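Subject: Re: [skatent-users] how many demos for a zipper pouch, and what do you throw out?

Hi all,

I've been lurking since the spring and this thread finally got me to type something, because zippers are what I've been doing with my evenings. I'm quoting the original question first since it has scrolled a long way up the archive by now.

----- Earlier message -----

We're about to start recording for a soft-goods task on a two-arm setup (pouches, a pencil case, maybe a hat if we get brave). The plan was to do the same thing we did for blocks and cups: put the object in the middle, teleoperate, save, reset, repeat until the folder is full. A few things I'd love to hear from anyone who has done cloth or zippers.

First, how many demos did you need before the policy did anything sensible? Second, do you keep the takes where the operator misses and tries again, or only the clean ones? Third, do you clear the table? Our blocks data has a bare table and I'm wondering if that was a mistake. And does anyone use Enameo for the segment labels, or is everybody still on spreadsheets?

Thanks in advance, and sorry if this has been asked before, the archive search is not kind to me.

----- End of earlier message -----

It has been asked before, but the answers were all for rigid stuff, so I don't think you missed anything!

Some background so you know how much salt to add. We're a tiny group in Ollstead, 3 operators taking turns. The task is one pouch, two arms: one gripper holds the body of the pouch, the other goes for the zipper and opens it. We recorded 143 episodes and kept 136. I cut them off at 30 seconds each, which felt stingy when we started and now feels generous, since an episode that runs that long is usually one where the operator has gotten lost.

The pouch is black with a grid of thin white lines on it, and I really recommend something like that for a first soft object. On a plain black pouch I couldn't tell from the footage which way the fabric had shifted, and I was the one who'd shifted it. With the lines you see them bunch up where the cloth curves away, so when you're reviewing you can tell a flat pouch from one that's been shoved a little. Whether the network cares about the lines as much as I do, I can't tell you. I was mostly picking for my own eyes, and I was glad of it by the second evening.

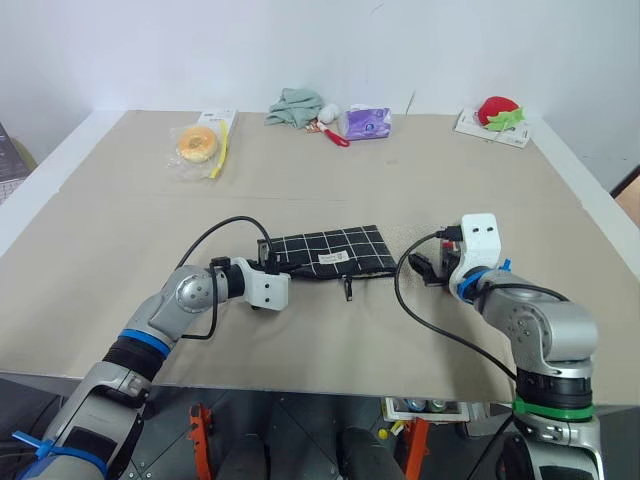
Two arms at the grid pouch, clutter along the back of the table.

On your third question, no, we don't clear the table. That back row stays in for every take: the wrapped donut on its box, the green cloth, the tissues, the plush strawberry and so on. We shuffle it between batches and leave it alone inside a batch. I used to shuffle it every single time and it made the resets so slow that people started skipping it, and then the shuffling was random in the worst way (lots of variety early in the evening, none after dinner). Shuffle per batch, write down that you did it, done.

I'd add one warning about the clutter, which is that soft things look alike. A crumpled cloth and a pouch are both lumps with folds in them. I wanted lumps in the background on purpose, and I also wanted hard little things with writing on them, because the label on the pouch is a strong cue and I didn't want "find the bit of printing" to become the whole policy. No proof this helps. I'd run the comparison if I had another month and another set of wrists.

The cardboard under everything was a choice too. It's matte, it's cheap, and when it gets chewed up you put down another sheet. We tried a glossy white top first and every overhead light showed up in it. The one annoyance is that if a new sheet is a slightly different tan, you've just made a second dataset without meaning to. I keep the batch number tied to the sheet now. Boring, but I've already had to split one batch in half after the fact and it took me a whole evening of squinting.

Okay, the misses. This is the part I changed my mind about! I started out keeping only clean takes, and the result was a policy that did a lovely approach, missed the pull by a hair, and then sat there pinching air with total confidence. It had never seen what comes after a miss. So now the rule is: if the operator misses and recovers inside the time limit, it stays. If they miss and get frustrated and yank, it goes. You can usually hear the difference in the room before you can see it on the screen. We started saying "yank" out loud when we did one, so whoever was at the keyboard could flag it right then, and that one habit saved more review time than any script I've written.

The seven we dropped were a mix. Some were yanks. A couple had a camera stream that started late, which I only caught because the file was smaller than its neighbors. One was me, starting the recording with my hand still over the table. And there's one I dropped and then kind of regretted, where the pouch got turned completely around and the operator dealt with it very gracefully, just not before the time ran out. If I did it over I'd give the limit a bit of slack for takes like that, or at least park them in a "maybe" folder.
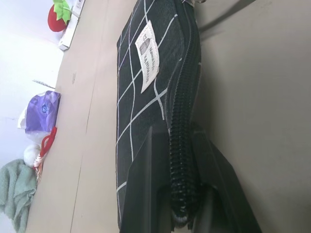

Ollstead, June

I went back through the wrist streams again this week before sending this, with the head view hidden, and I'd urge everybody to do that at least once. It's a completely different experience. From up top you think you know what's going on, and then you look from the wrist and the fingers are on either side of the zippered edge and you realize how little room there is. The zipper teeth get big and shiny down by the fingertips, and the highlights are about the only thing in all that black cloth that tells you where the zipper ends and the fold begins. If your wrist exposure is set for the tabletop, you lose them. Ours was, for the first two batches. I bumped it up and the pale tabletop went a bit washed out, and I decided I could live with that.

Also: check your rotation! Our wrist view comes out sideways, with the table going up and down and the wall off to the left. I left it that way, and it's fine as long as it's the same in training and when you run it. What got us was a helpful little viewer that rotated the video for display and then, on export, rotated it for real. Part of a batch went through like that. The loss curve looked great, by the way. It took a rollout where the gripper wandered off in a direction that made no sense before I thought to open the frames by hand.

On how many demos, I can only tell you where we are. With the first few batches the arm got near the pouch and hovered. Once the recoveries went in, it started making real attempts, and with all 136 it opens the zipper often enough that I've stopped calling people over to look. It still struggles when the pouch is lying with the pull tucked underneath. Guess what we have almost none of in the data? We always set the pouch down nicely, because we're polite people who like to set things down nicely. So if I could send one thing back to myself at the start it would be a stack of index cards with starting positions on them, ugly ones included, and a rule that you take whatever card comes up.

Operators matter more than I expected, too. One of us goes straight in for the pull, one steadies the pouch forever first, and I apparently do a sort of little circling motion that I had no idea about until I watched it back (my driving is the same, ask anyone who has parked a Saab with me in it). Three styles in one small dataset is a lot. I thought about asking everyone to copy the quickest person, and we tried it for an evening, and the copies were worse than anybody's own way. What we settled on was agreeing on the order: left gripper touches down first and holds, and only then does the right one go in. Inside that you can be yourself. The averaging mush went away for the most part.

For labels, yes, we use Enameo, with a spreadsheet next to it because I'm stubborn. The segments are approach, hold, grasp, pull, release, and I'd keep it to that. We had a separate one for "adjusting" and no two of us ever agreed on where it began. Label within a day or so of recording if you can. Past that I couldn't remember whether a pause was a person thinking or a person getting a text.

Small stuff, in no order. Watch the cables that loop around the grippers, since they move from take to take and they do drift into the wrist view. Tape a mark for the pouch and then don't always use the mark. Take breaks, because my takes after an hour and a half are visibly sloppier. And write down which pouch it is, even if you only own one, because you'll buy a second one and it won't be quite the same.

I'd love to hear from anyone who has tried this on a pouch with things inside it. Ours has been empty for every take and I suspect the hold step falls apart once there's some weight shifting around in there. Also, if someone has a reset routine for soft objects that's quicker than "pick it up, pat it flat, put it down," please, I'm begging you, post it.

I can share the segment sheet and the batch notes if they'd be any use. They're messy but complete, apart from one evening when the pen ran out.

Cheers from the Ollstead bench

_______________________________________________
skatent-users mailing list
To leave the list, send a blank message with "leave" in the subject line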